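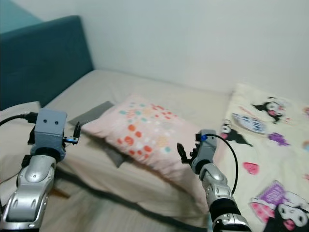
Against the tidy bed

The number everyone quotes from the Modise paper is 100. That is the percentage of beds its robot made to the authors' satisfaction, and it has been passed about since November as proof that housework is more or less finished. I have read the paper, including the appendix, where the bodies are kept.

The method is clever and I don't want to be mean about it. You guide a two-armed machine through the job 300 times, let it learn from the recordings, then set it loose for 50 attempts of its own. Pillows and blankets are a nasty test. A box stays the same shape when you pick it up. A blanket has a fresh idea every time.

Now the appendix. Each of the 50 attempts began with the same pillow, laid at the same slant, on the same bed. A bed was "made" if the pillow finished within a hand's width of a mark at the headboard end and the blanket covered more sheet than it had at the start. By that standard I have made my bed every morning of my adult life, mostly by getting out of it.

The Silline group tried something less flattering. They took a similar policy, swapped the blanket for one it had never met, and let a stranger throw the pillow down. The score fell by half. Their paper got 2 polite mentions that I can find, and no headlines.

I know which result I'd rather have. A fall by half tells you where the thing breaks, and gives the next student somewhere to start. A perfect score mostly tells you the test was too kind. Reviewers could mend this tomorrow by asking for one plain table: what was moved between attempts, who moved it, and how far.

Until then I shall go on reading appendices in bed, under a blanket that would fail anyone's criteria.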